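Sidewalk rover stops dead in tree shade, fine in open sun. Camera settings or costmap?

Posted by Rania Saber in Outdoor mobile robots

Hi all. Running a Grustgate base with the Atton front camera on brick sidewalk, road on one side, dirt on the other. In the yard it's fine. Under trees it crawls, stops, backs up, stops again. Log says "obstacle ahead" with nothing there except light patches on the pavers. 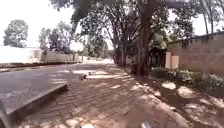

Already done – lens cleaned, camera bolts tightened, firmware is 2124. Auto exposure on, whole image used for metering. Obstacle height threshold is 3 cm. Didn't want to go higher, there's the odd loose stone and I do want it to see those. Rebooting gets me almost 40 meters and then same thing again. Is this exposure or am I looking in the wrong place?

Cherkaoui_fieldbot

Exposure first. Whole-image metering is bad for this, the sky is blown out and it drags everything else around. Set the metering window to the lower half only, cap the max exposure time, then drive the same stretch again at the same time of day. Shade moves so a morning run wont compare with an afternoon one.

Then check camera pitch. Put the rover on a flat floor, look at the ground plane fit in the viewer. If the floor tilts up with distance, your pitch is off and far bricks look like a step. Bolts being tight doesn't mean the angle is right, mine were tight and wrong. Redo the extrinsic calibration after you touch the bracket, not before.
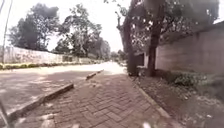 Also look at how you treat the curb. Where there's a gap between curb segments and the pavers run out to the road, a curb follower loses its line and the planner starts hunting. Looks a lot like a phantom obstacle in the log. Turn on the edge layer in the viewer and see if the stops line up with the gaps. If they do, hold the last heading for a couple meters and use the edging on the dirt side instead. Don't just let it guess, the road is right there.

Leave the height threshold alone till all that's done.

nollbridge_tom

just raise the threshold to 6, worked for me

Cherkaoui_fieldbot

It'll drive over bricks at 6. Please don't.

pavermite

Had the same on 2124. Update to 2457, the shadow filter is off by default in the older one I think? Back up your params first, the update wiped my camera mask and the rover kept seeing its own nose as an obstacle. Spent an evening on that. Mask file goes back in the same folder, then restart the perception node, no need to reboot the whole thing.

Rania Saber

Thanks. Metering window changed, pitch was off too, recalibrating now. Will do the update after that so I'm not changing everyting at once. Edge layer tomorrow.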